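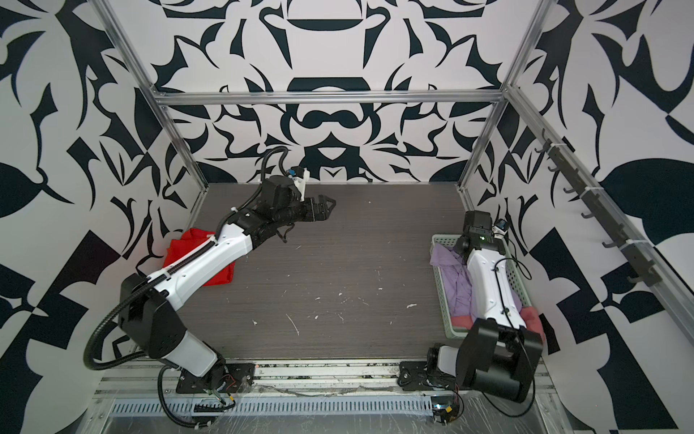 A green basket with cloth in it.

Table Linens After the Reception

Shake napkins outdoors before you bag them. Scrape candle wax off with a dull knife, then press the spot between paper towels with a warm iron. Red wine gets cold water and dish soap, left on for 2 hours. Keep rented linens apart from your own. Satti wants theirs back unwashed.

Posted by Tharun Iyer

We use cookies to remember your settings. Accept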